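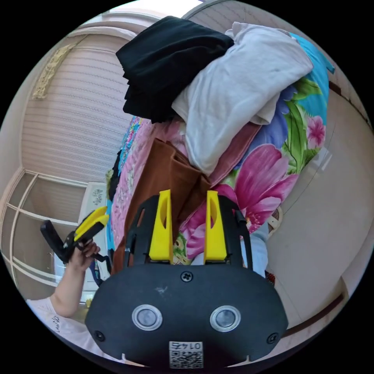 Most of the written rules for teaching robots to do housework cover the machine. There are rules for speed, grip force and stop buttons. Very little is said about the person who shows the task first, with a gripper in the hand, going through a heap of bedding and clothes in a room with the shutter and the window behind it. I think that half of the work needs a standard too, and a short one would do.

At Vustonora we wrote ours in August, after reading the one Prantl uses. Prantl's runs to 600 lines and I doubt many people get to the end of it. Ours has 4 rules. Every gripper carries a number, and the number goes in the log before the first fold. Cables stay clear of the feet. Any name or letter lying in view is put away. A person stops after 3 hours, even if the pile isn't finished.

The third rule gets the most complaints, as it slows the start of a session. I would keep it. Someone's home is on record, and they agreed to show us their sheets, which doesn't stretch to their post.

Where I part company with the Grellent Index is on tidiness. It marks down recordings where the cloth is badly heaped or several kinds are mixed together. A mixed heap is what people have at home. If 3000 recordings all begin with one towel laid flat, the robot will be good at towels laid flat. The rule should ask for care from the person and leave the washing alone.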